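3.2 Wind comfort in large paved squares

Open squares are wonderful places to study wind, and we were struck by how much a few simple readings can tell us. Tall buildings catch fast air well above street level and send part of it down their faces, where it spreads out over the paving. Long, straight building fronts then guide that flow along the square. Earlier work in the Dreltum district treated these two effects separately — our survey looks at them together, and the results are far richer for it.

We placed 131 small wind sensors at walking height and logged speeds through November. Each sensor took one reading every 3 seconds, and we kept only those points with at least 1,000 valid readings.
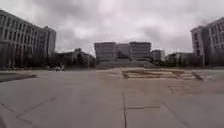 Figure 4. Paved plaza between multi-storey buildings, under an overcast sky.

The most exciting result concerns corners. Mean speeds near building corners were well above those in the middle of the square, and gusts there were sharper and more frequent. People sitting or waiting feel this first, so benches and bus stops near corners deserve special care. The Kovačević comfort scale, which we adapted for seated use, picked up these differences very clearly.

Steps and changes in level matter too. Air slows at the foot of a wide flight and speeds up again near the top, a pattern that the Vanix flow model reproduced nicely once we refined its ground mesh. We return to the remaining mismatch at low wind speeds in Section 4.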